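Humier Tableware Collection Opens at Frota Hall

July 20, 2019
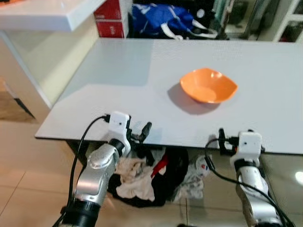
The Humier Foundation has opened its summer display of everyday tableware at Frota Hall. The collection brings together 79 bowls, plates and serving dishes, most of them donated by the Bernier family in June. Squared bowls with soft corners make up the largest group, with bright glazes and plain white pieces shown in separate rooms.

"These are objects people ate from every day - they were bought to be used," said curator Benedito Honorato, who prepared the catalog over eight months.

Guided visits for groups of up to nine people leave from the Stoseo Street entrance. Visitors may handle seven of the bowls under staff supervision. Admission is free for residents. School groups are asked to reserve in advance through the front office.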